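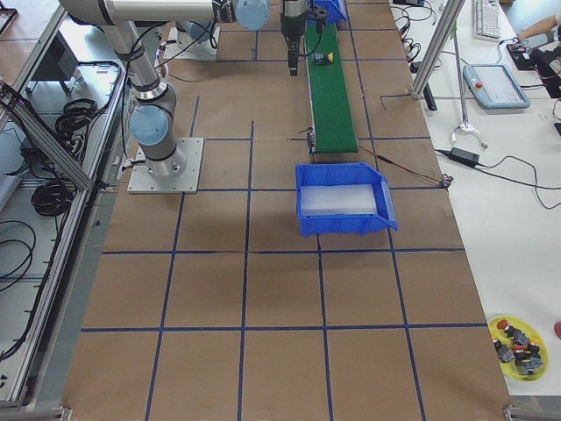

2 min read

4. Getting your zine to the printer

The Borkia template claims it will turn a folder of gig reviews into a finished music magazine. It won't. It gives you page numbers, margins and a masthead, and you do the rest.

4.1 Open the Illwood file and save a copy under the issue name (January, say). Don't type into the original.

4.2 Paste in your reviews one at a time. The template says it fits 1,000 words to a spread. I have never got that many in without the type going too small to read in a dark venue. Cut the review.

4.3 Place the listings last. Venues change their minds – Millorlow moved a headliner twice while Garba Shehu was laying out the back page.

4.4 Turn off "auto-balance columns". It splits band names across pages.

4.5 Check that the page count divides by four. The preview will happily show you 5 pages and call it ready.

4.6 Export as a PDF with the fonts embedded, then open it on a different computer. If the headlines have changed, the fonts weren't embedded, whatever the tick box says.

4.7 Order one proof. Read it on paper, with a pen.

Caution: the price calculator defaults to a large run. Ours once came up as 3,266 copies and I still can't see where it got that figure. Type in your own number. For a first issue 200 is plenty, and you may well have a box of them left in spring.

Note: Szénási, the heavier paper, is sold as "gig-proof". Hauwa Afolabi left a copy on a bar and it soaked up beer like any other paper. The standard stock costs less.

4.8 When the proof is clean, press Approve. You can't undo this, though the help page suggests you can. Delivery dates shown after this point are hopeful, so don't book the launch night until the boxes are in your hall.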